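Workshop Notebook, Bindery and Paper Repair
Entry of 09/12/2019

This site uses cookies to remember your preferences and to measure visits. By continuing to browse you accept their use. Accept / Manage settings

Subject: wheat starch paste, second series, and continuation of the Stuseck ledgers.

The second series of paste trials was begun this morning. The first series, recorded in April, left two questions open: whether the paste should be strained once or twice, and how long a covered batch may be kept in the cold cupboard before it loses tack. The present series addresses the second question only. Straining has been fixed at two passes through the horsehair sieve for all batches, so that the results may be compared.

Starch was taken from the new Lemard sack. The old sack is nearly finished and has been set aside for lining work. One part starch to five parts water by volume, soaked overnight, then cooked in the double boiler with constant stirring for 22 minutes from the point at which the mixture begins to turn translucent. The starch settled more firmly than expected during the soak and had to be loosened from the bottom of the jar with the bone folder before cooking. It is recommended that the jar be stirred once at the end of the working day and again on arrival.

The cooked paste was turned out into a shallow dish, covered with a thin layer of water, and left to cool. It set to a clean, even block with one small soft area near the center. The soft area was cut out and discarded. The remainder was divided among 6 lidded jars, labeled A through F. One jar is to be opened at each test and not returned to the cupboard afterward.

Test strips are to be cut from the medium Mussa tissue, grain long, and pasted to offcuts of the same rag paper used for the April series. Strips are to dry under blotter and light weight overnight before peeling. The peel is to be done by hand, slowly, at a low angle, and the result entered as one of the following: lifts clean, lifts with fiber, tears in the tissue, tears in the support. The last result is a failure for our purposes, as a repair must give way before the leaf does.

Jar A was tested today with fresh paste at two dilutions. At the thicker dilution the strip went down well but showed a slight shine at the edges, which indicates too much paste on the brush. At the thinner dilution the strip cockled and had to be relaid. Both are now under weight. Results will be entered below this note when available.
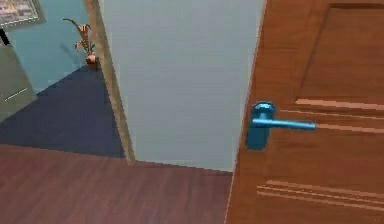
The Stuseck ledgers continue to take up the larger part of the bench time. The group came to the workshop with a stated extent of 1275 leaves. Surface cleaning is complete on 487 of these. The cleaned leaves are interleaved and boxed in order, and the boxes are stacked on the lower shelf with the spine labels facing out. Colleagues are asked not to place anything on top of them.

Dirt on the ledgers is mostly confined to the head and fore edge. Soft brush first, then grated eraser crumbs moved in small circles with the fingertips, then brush again. The vulcanized rubber sponge gives a faster result on the blank margins but must be kept away from the ruled lines. The red ruling is stable when dry and faintly soluble in water. It was tested at three points on three separate leaves, with a barely damp swab, and a trace of color transferred at two of them. No aqueous treatment is therefore to be carried out on any ruled leaf, and paste for the edge repairs must be used as dry as it will bear.

This last requirement bears directly on the paste trials. If a batch a week old can be worked drier than a fresh one without loss of hold, it would be preferred for the ledgers. Past practice in this workshop has been to discard everything after four days. The reason for that rule is not recorded in the earlier notebooks.

Two leaves in the current section have old repairs in what seems to be commercial gummed tape. The carrier has yellowed and is lifting at the corners. Removal was not attempted. Both leaves have been flagged with a paper slip and placed in the folder for later consideration.

Sewing. The original sewing survives on the first ledger and is broken at the second and fourth stations. The thread is a plain linen, slightly thicker than our usual stock. A sample length was laid beside the three weights we hold and the heaviest is the nearest match. The sewing pattern has been drawn on the facing page of this notebook and should be consulted before any section is disturbed.

Equipment. The Piler nipping press was cleaned and the screw regreased. There remains some play in the upper platen, most noticeable when the press is opened past half its travel. For flat work this is of no consequence. For casing-in, a board should be placed above and below the book and the pressure brought on in stages. The left-hand tying-down loop on the bench sewing frame is worn and should be replaced before the next text block goes on.

Humidity in the room was higher than usual through the afternoon and the blotters were slow to dry. They have been stood on edge on the drying rack overnight. If the damp continues, the drying time for the test strips will have to be extended, and the extension noted against each jar.

Supplies to be ordered: medium Mussa tissue, one roll; white blotter, large sheets; two flat hake brushes to replace the pair now shedding; distilled water.

For the next session:
Peel and record both strips from Jar A.
Open Jar B on the fourth day and repeat at the same two dilutions.
Resume surface cleaning at the slip marked in green pencil.
Cut tissue for the torn fore edges of the first ledger, water-torn, with a feathered edge on both sides.
Compare the shade of the toned tissue against the leaves in daylight.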